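Dec 24, 2020 – by Akihiko Tamura
Filed under: Robotics, Working Practice
4 min read

Revised rules for hand-held gripper sessions

The working rules for recording demonstrations at Jirovwood have been revised, and the new text takes effect after the winter break. I was asked to draft it together with Valentina Lagos, and I set out the main provisions on this blog for the benefit of colleagues at other sites who have adopted the earlier version.

The former rules ran to 478 lines and were written for fixed arms. They dealt at length with guarding and emergency stops, and very little with a gripper carried in a person's hand. Operators were therefore left to settle most matters for themselves, and practice at Jirovwood and at Clolleo had drifted apart.

Under the revised text, a session may begin only when the operator has confirmed the following. The work surface is to be clear of everything except the objects named on the task sheet. Both fingers are to be checked for tight screws. The walking area beside the table is to be free of cables and bags, and any floor marking is to be left in place. Chairs are to stay on the far side of the table.
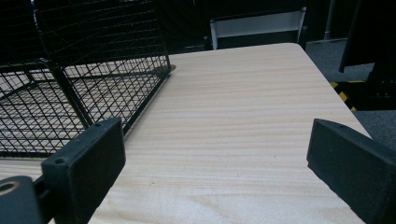 What should an operator do if an object is dropped during a recording?

The operator should stop the recording, mark it as incomplete and return the object to its starting position before a new one is begun. A dropped object must not be picked up by hand while the recording is still running.

Containers receive a section of their own. Wire mesh baskets are permitted, but they are to be approached with the fingers open and the wrist level, as a fingertip can catch in the grid. Where contact is made with the rim, the operator is to withdraw along the same path and note the contact on the sheet. Ms Lagos argued for a stricter rule, under which any contact would end the recording. I did not agree – light contact is part of ordinary handling, and a record that excludes it would be of limited use. The adopted wording follows a middle course and will be looked at again once the Koyama site has worked under it.

Naming has also been settled. Each recording is to carry the task number, the operator's initials and the session number, in that order. When we examined the Pokance set of 819 recordings, 272 of them could not be matched to a task sheet. They have been set aside and are not to be used for training until the sheets are found.

Operators are to rest after every 5 recordings. This provision drew more comment than any other, chiefly from those who prefer to finish a task in one sitting. It remains in the text. The tool is heavier at the end of an afternoon than it is at the start, and the quality of the movement suffers before the operator notices.

Comments on the wording may be sent to either of us during the break. Replies will be given in the new year, and the task sheets will be reissued at the same time with the container section printed on the reverse.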